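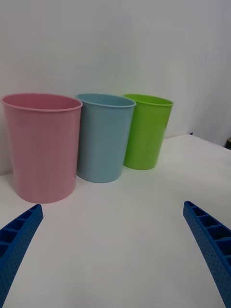 *Plastic cups on a white table, pink one and light blue one.*

## Drinks table for a kids party outdoors, do I really need 600 cups??

**Noeline Donnelly**

Hi all, quick one as I have to order tonight. Doing the drinks for the Eltley street party on Saturday, mostly kids, starts at 3 and goes till whenever. Last year I wasn't in charge, and whoever was bought 600 paper cups and we still ran out before the cake. Kids take a sip, put it down, get a new one. Trash cans were full of half cups of lemonade, wasps everywhere.

Thinking of going with reusable plastic this time. But then washing. There's one outdoor faucet and my kitchen, four doors down. No dishwasher at the hall.

So - reusable or paper? And how do you stop kids losing them? Also is squash mixed in a big cooler ok in the heat or does it go funny. Budget is small, we've got what's left from the bake sale and thats it.

Thanks!!

---

**Bushra Bajwa**

Reusable, every time. We switched at our school fair in Flollham and I wouldn't go back.

What worked for us:

- One cup per kid, name on masking tape, written in permanent marker. Put the tape near the top or it gets soggy and slides off. Do the names at the table as they arrive, not the night before. I did it the night before once, half of those kids didn't show and I had a pile of cups for people who weren't there.
- Different colors for different ages if you can get them. Little ones remember "mine's the pink one" even if they can't read the tape. Not perfect, two kids will fight over pink, but better than everyone having white.
- A tray marked PARK YOUR CUP. Sounds silly. Put it at kid height, away from the food.
- Rinse station: two dish tubs, one soapy, one clean water. An older kid will do it for an hour if you pay them in cake. Proper hot wash at home after.

Bring spares, you'll lose a few to the bushes. And lids for the toddlers if you have any lying about.

On the drink: mix it cold, add ice in a sealed bag so it doesn't water down, keep the cooler in the shade and dump what's left at the end. If there's fruit floating in it I'd change it halfway. Ours got slimy with orange slices in.

For wasps, put a jar of something sweet well away from the tables. Helps a bit.

---

**Ivar Halvorsen**

paper is easier. just buy less and have one grown up pouring, dont let them help themselves. thats where all the waste comes from

we did the September one with a guy on the cooler the whole time and it was fine

---

**Ragnvald Sæther**

Bit of both? Plastic for kids, paper for the adults, who wander off with things and never bring them back. Adults are worse than kids in my experience.

Check if you can borrow before you buy. Our library has a party kit - cups, plates, a couple of jugs - you sign it out for the weekend and return it clean. Ask at yours, it may not be on the website. I got ours by phoning.

If you do buy, Timmermans had stacking ones in the garden aisle last time I was in, cheaper than the party aisle. Check they stack before you pay. I got some that didn't and they took up the whole back seat.

One more thing, bring water as well as squash. Half of them just want water once they've been running around, and it saves you on the washing becuase nothing gets sticky.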